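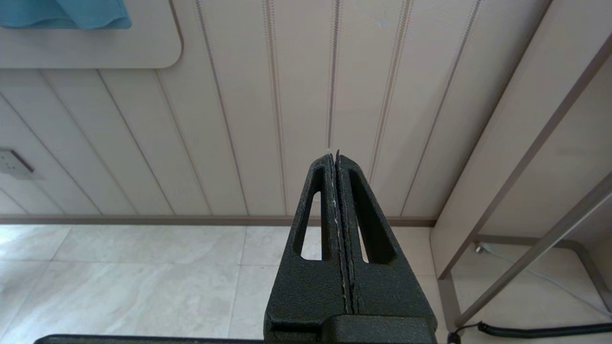 Keep the fingers closed when you're just moving

I promised last month I'd write up the gripper rules in one place, so I'm finally doing it, with coffee, on a slow morning at the Hallesdale shop. If you were at the November meetup you've heard me go on about half of this already. Feel free to skim!

The big one first. When the arm is traveling and isn't carrying anything, the fingers are shut. Fully shut, pads together. An open pair of fingers is wider than you think it is, and it loves a table edge or the hem of a cloth (ask me how I know). We used to leave this up to whoever was driving, and people had their own habits, and the habits didn't mix well when you took over somebody else's session. So now it's rule 3 on the card and I'd like it to stay there.

Next, pads. I am a bore about pads, I admit it. Look at them before you start, with the fingers closed and your eye on the seam. Little pale flecks along the edges are normal wear and you can carry on. What I don't want is a pad that has crept up past the fingertip and keeps creeping. A bit of a point showing over the top is okay by me, but write it in the log so the next person can tell if it has moved. If you can wiggle it with a fingernail, stop and swap it. Spare sets are in the drawer marked Drellovier, which used to hold something else entirely, and I still haven't changed the label.

Gillespie Pringle wrote in to ask whether we really need to change pads every 20 hours like the old Tangen sheet said. No, we don't! That sheet was for the softer pads we quit using. Go by what you see and feel, and get a second opinion if you're on the fence.

Okay, cables. This is the part where I get emails. Loose cables on the floor near a furniture base are the thing I find most often when I walk around before a run, and I find them in my own area as much as anybody's. A thin white charger lead on a pale floor is about the easiest thing in the world to miss. The rule is that anything on the floor inside the arm's reach either gets picked up or gets clipped down, and that includes the end with the connector on it, which people tend to leave lying there after they've clipped the rest. Black cables get the same treatment even though you can see them fine. Please don't run one across the foot of a metal frame if there's any way to go behind it.

While you're down there, check what's on the nearest table. Cloths should sit well back from the edge. And if there's a wall outlet low down on your side, mark it on your floor sketch as a keep-out spot, same as you would a table leg.

Shiny tile deserves a word too. Sun on glossy tile makes a bright patch, and the wrist camera doesn't enjoy it. Walk the room at the time of day you plan to run, and pull a blind if you've got one. Ishbel Jardine keeps a strip of matte mat rolled up for this and says it beats fiddling with the exposure. I tried it on the Clestura job and I'm sold.

Last thing, the pre-run check takes 10 minutes if you do it right. I've timed it. I've also timed myself doing it badly, and that took four, and then I lost an afternoon to it. The paper form is number 822 and there's a stack by the door. Initial every line, please, and don't draw one long arrow down the column. I can tell.

The updated card gets printed next week, so if you think something on it is wrong or just silly, send me a note before then. I do read them all. Someone has already asked for bigger type and yes, you're getting bigger type.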